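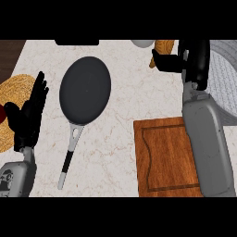 SKIRTON, November
By Hiyori Tanabe

Moon dust has ruined better things than our budget. It is sharp, it clings, and it gets past any seal you care to put in front of it, which is why the rover wheel hub that came back from the Plakov dust chamber last Sunday was greeted with such low expectations. We had all been through this before with the previous hub, which made a noise like a coffee grinder and then made no noise at all.

The new one still turns. It did 1263 hours in the chamber, in vacuum, with dust being thrown at it on a schedule that Tsutomu Nagano describes as "fair" and the rest of us describe in other words. At the end of the run he spun the wheel by hand and it went round smoothly enough to be a bit of an anticlimax. Several people had come along specially to see it jam.

The trick, if a thing this dull can be called a trick, is that the Oshima hub has no rubbing seal at all. Instead there is a long, crooked path between the outside world and the bearing, and the dust simply gets lost in it. Old watermills used much the same idea to keep flour out of places where flour wasn't wanted. Tsutomu found this out halfway through the design and was quite put out about it, having already told his parents that he'd thought of it himself.

Dust did get in. When the hub was opened there was a grey smear along the first 2 bends of the path and a very faint one on the third. The bearing itself was clean. Torque had gone up a little, mostly in the first 100 hours, and then settled down and stayed there - we would all like to know why, and there are at present more theories than engineers.
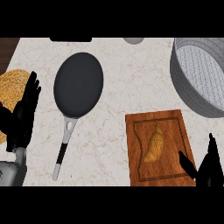 The hub's outer coating came off rather less well. Zaser, the ceramic layer we spray on to stop the metal wearing, was taken down to the cold end of its range and back up to 110 degrees over and over, and it didn't care for it. Under the lamp the surface looked like a marble countertop, with thin, branching lines wandering off at whatever angle they fancied. Very handsome in a kitchen, less so on a wheel. None of the lines had reached the metal underneath, but the coating will be reworked before the next run, probably thinner and with a slower cooling step.

That run will use the same hub, a new coat of Zaser and a nastier grade of dust, which Tsutomu has been sieving in the back lab with more cheerfulness than seems right. The chamber is booked from the start of the month. Please stop using it to dry your boots.

Newsletter > Hardware > Wheels and Drives

Recent items
Vacuum grease: the tin that would not open
Skirton test track gets its slope back
Why the small rover only turns left
Plakov chamber: how to book, and how to cancel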